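Drirlow Community Help
Living with Diabetes > Home Monitoring > Questions from Members

Fasting readings higher than bedtime readings

Submitted by Saturnino Goicoechea
Status: Answered (3 replies)

I would appreciate guidance on the interpretation of my morning glucose readings. I was diagnosed with type 2 diabetes in the spring and was advised to keep a written record with a meter at home. My treatment at present consists of metformin, taken with the evening meal, and the dietary plan given to me by the education program at Noltent. I do not use insulin and have not been prescribed any other medicine for glucose.

The difficulty is as follows. My reading before bed is generally within the range my physician set for me. My reading on waking is generally above it, although I have eaten nothing in the intervening hours. The most recent example was 136 mg/dL on rising, and the figure from the previous evening had been lower. I had expected the opposite, namely that a night without food would bring the number down.

I have considered whether the meter is at fault. It is an Astard model, supplied through the pharmacy, and the strips are within their date. I repeated the test on two mornings with a second strip and the results were close together, though not identical. I have also considered whether I am eating too late, as my household normally sits down to dinner at 9 in the evening. My wife is of the opinion that I should have a small snack before bed. My brother is of the opinion that I should skip dinner altogether, which I am reluctant to do.

My specific questions are these. Is a morning rise of this type a recognized occurrence, or does it indicate that the medicine is failing? Should I change the time of my dinner or of my tablet? And is there any benefit in testing during the night, as I have seen suggested elsewhere on this site? My next appointment is not until December and I would like to bring a useful record to it.

I should add that I sleep poorly at times, and that I have been told I snore. I do not know whether that is relevant.
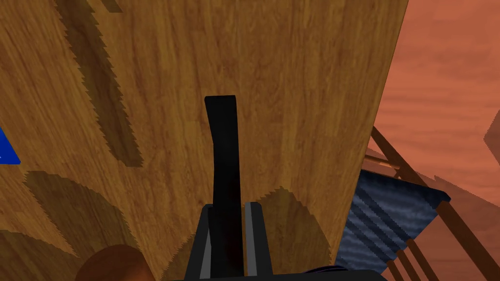

Rosine Masson wrote in reply that the pattern is well recognized and that it does not, taken alone, show that a medicine has stopped working. In the hours before waking, the body releases hormones, among them cortisol and growth hormone, which prompt the liver to put glucose into the blood. A person without diabetes produces enough insulin to balance the release. A person with type 2 diabetes may not, and the reading on waking is then higher than the one at bedtime. The usual name for this is the dawn phenomenon.

The remainder of the reply is given in full.

With regard to the meter, I would not be concerned by two results that differ slightly. Home meters have a permitted margin of error, and two drops of blood taken a minute apart will often give different numbers. What does cause misleading results is residue on the fingers, in particular fruit or hand lotion. Wash with soap and warm water and dry the hands fully before testing. If doubt remains, most manufacturers supply a control solution, and the pharmacy can explain how it is used. The meter may also be taken to the clinic and a reading made at the same time as a laboratory sample is drawn.

With regard to dinner, the hour may matter, and so may the content. A large meal with a good deal of starch or fat, eaten late, can still be raising glucose well after the bedtime test has been taken. In that case the bedtime figure gives a flattering picture, as the peak has not yet arrived. It would be reasonable to note in the record what was eaten and when, and to compare evenings on which dinner was earlier. I would ask you not to skip dinner. That is a matter to be discussed with the prescriber, particularly for anyone who takes insulin or a sulfonylurea, for whom a missed meal may be dangerous.

With regard to the tablet, please do not change the dose or the time on the basis of a reply on a help site, including this one. There are immediate-release and extended-release forms of metformin, and they are not taken in the same way. The pharmacist can answer this by telephone.

Marked helpful by 19 members

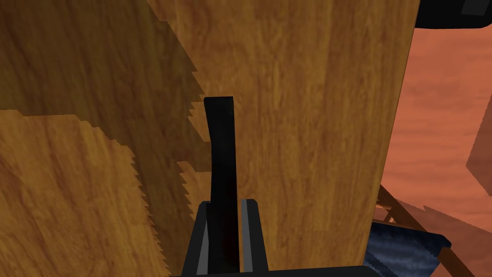
Black gripper finger and its housing, computer rendering

Reply from Aksel Bisgaard

I have had type 2 for 19 years and my mornings have always been higher than my evenings. My doctor looks at the A1C and is satisfied with it. I stopped worrying about it a long time ago.

What works for me is a walk after dinner and a piece of cheese before bed. I also take cinnamon. I would suggest trying all of them.

Moderator's note: Members are reminded that supplements, including cinnamon, can interact with prescribed medicines and should be mentioned to a pharmacist or physician before use. The evidence that cinnamon lowers glucose is mixed. Walking after a meal is generally considered safe for most adults who have no restriction on exercise. A bedtime snack helps some people and raises the morning reading in others – the only way to know is to test it against one's own record.

Reply from Milagros Bustamante

The earlier replies have dealt with the cause. I would like to deal with the record itself and with the question about testing at night, which has not yet been answered.

A night reading can be of use, but only for a short period and for a stated purpose. The customary approach is to test at bedtime, once between 2 and 3 a.m., and again on waking, and to do so on a few nights that are otherwise ordinary. If the figure in the middle of the night is steady and the waking figure is higher, the early morning hormones are the likely explanation. If the figure is already high in the middle of the night, the evening meal or the overall treatment deserves attention. If it is low, the physician should be told promptly, without waiting for the appointment. A low reading at night is uncommon in a person who takes metformin alone, but it is not uncommon in persons who take certain other medicines, and other readers of this page may be among them.

Please ask the clinic before beginning. Some practices will lend a continuous glucose monitor for a short period, which avoids the need to set an alarm. Coverage differs from one plan to the next, and the plan should be contacted first.

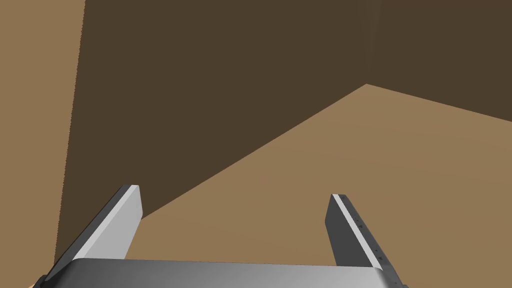 For the written record, I recommend one line per day, with a column for the bedtime reading, a column for the waking reading, the hour of dinner, and a wide column for remarks. The remarks are what the physician will find most useful. Illness, a steroid injection, a night of poor sleep, an argument, a long drive – each of these can move the number, and after some weeks none of them will be remembered unless they were written down. I used the Calvo logbook for this purpose and later an ordinary notebook, and found no difference between them.

Record the waking reading before coffee and before moving about the house very much. In some people glucose continues to climb until something is eaten, so a test taken an hour after rising cannot be compared with one taken in bed.

The remark about snoring should not be left at the end of the question. Sleep apnea is common in adults with type 2 diabetes, and untreated apnea may contribute to raised glucose as well as to raised blood pressure. I would mention it to the physician in the same conversation, and I would mention it sooner than December if there is marked sleepiness during the day. Ask your wife whether she has noticed pauses in your breathing, and write her answer down with the date.

Lastly, one fasting figure above target is not an emergency. The office should be called before the appointment if readings climb steadily from one week to the next, or if there is unusual thirst, frequent urination, blurred vision, or weight loss without explanation. Confusion, vomiting that does not stop, or difficulty breathing calls for emergency care.

Comment from Saturnino Goicoechea

I am grateful for these replies. I have telephoned the pharmacy and was told that my tablets are the extended-release form and that the evening meal is the correct time for them. I have moved dinner earlier where the household permits and have begun the record with a column for remarks. I will ask Noltent about the loan of a monitor. My wife reports that there are pauses.

Comment from Estíbaliz Calvo, page moderator

This question will remain open for further replies until after the member's appointment. Replies that recommend a specific dose of any medicine will be removed. Members with a question about readings during pregnancy, or in children, are asked to submit it separately, as the targets are different.

Related questions
Meter and laboratory results do not agree
Storage of test strips in a humid bathroom
Request for a change of appointment at short notice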